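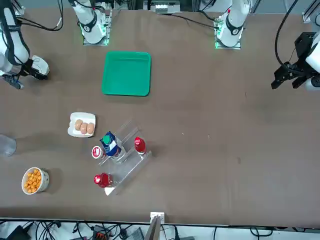
I have started doing my grocery shopping once a month, in May as a test. The store in Gendau is 7 miles away, and the trip was eating my evenings. A big brown tabletop is the right place to sort things before they go in the pantry.

Posted in May by the Jullska blog

My budget was 400 for the month. I went over by three – coffee.

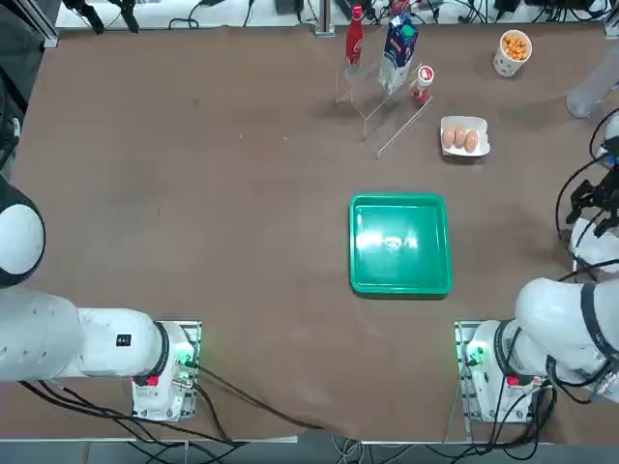

Groceries at the far end, green tray still empty.

Milk is the weak point of the plan. 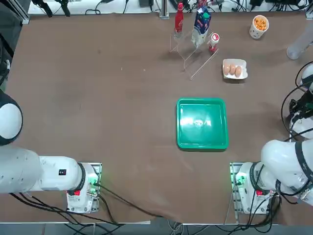

How long does opened milk keep?
I use mine within a week.

Filed under: Home & Pantry
© Jullska – Contact – Back to top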